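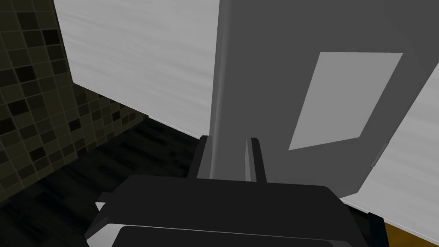
10월, 오후 네 시쯤 작업 노트

올리브색 유약 시험 3차. 가마 문을 열기 전까지는 늘 기분이 좋다.

배합은 2차와 같고 산화철만 조금 줄였다. 소성은 1,063도, 유지 시간 19분. 시험편은 39개 넣었다. 지난번에는 카키색을 노렸는데 장화 바닥색이 나왔고, 이번에는 올리브색을 노렸더니 카키색이 나왔다. 한 칸씩 밀리는 모양이니 다음에는 아예 연두색을 노려 볼까 싶다.

뒷줄 시험편은 거의 검정이다. 가마 안쪽이 더 뜨거운 건지, 유약이 두껍게 발린 건지 아직 모르겠다. 둘 다 바꾸면 또 모르게 되니까 4차에서는 두께만 손댄다. 비중은 재고 나서 적을 것. 적고 나서 재지 말 것(2차 기록 참고. 누구 글씨인지는 따지지 않겠다. 내 글씨다).

줄눈 건. Rellus 회색은 마르면 생각보다 훨씬 밝다. 어두운 타일 사이에 넣으니 격자만 둥둥 떠 보인다. Aubert 쪽은 색은 얌전한데 굳는 속도가 성질 급한 사람용이라, 한 판을 다 채우기도 전에 통 안에서 먼저 완성되었다. 통은 훌륭한 문진이 되었다. 다음엔 반씩 갤 것.

Teltalside 현장에 보낼 견본판은 415밀리 각으로 확정. 배열은 불규칙하게 해 달라는데, 이게 제일 오래 걸린다. 손 가는 대로 놓으면 꼭 같은 색 세 장이 나란히 붙고, 그걸 떼어 놓다 보면 어느새 바둑판이 된다. 오늘은 봉투에 섞어 넣고 안 보고 꺼내는 방식으로 했다. 심하게 뭉친 데만 두 군데 바꿨다. 현장에는 의도한 배열이라고 전할 예정.

절단기 물받이에서 또 샌다. 수건을 깔아 두었고, 수건은 수리가 아니라는 점도 알고 있다. 패킹 주문 넣음.

내일 할 일
가마 뒷줄에 온도콘 추가
유약 두께 세 단계로 나눠 바르기
Rellus에 한 톤 어두운 색 있는지 문의
Wavlow 접착제 남은 양 확인, 뚜껑 닫혔는지부터
견본판 뒷면에 배합 번호 적기. 연필 말고 유성펜으로

4차 소성은 시험편이 다 마르는 대로.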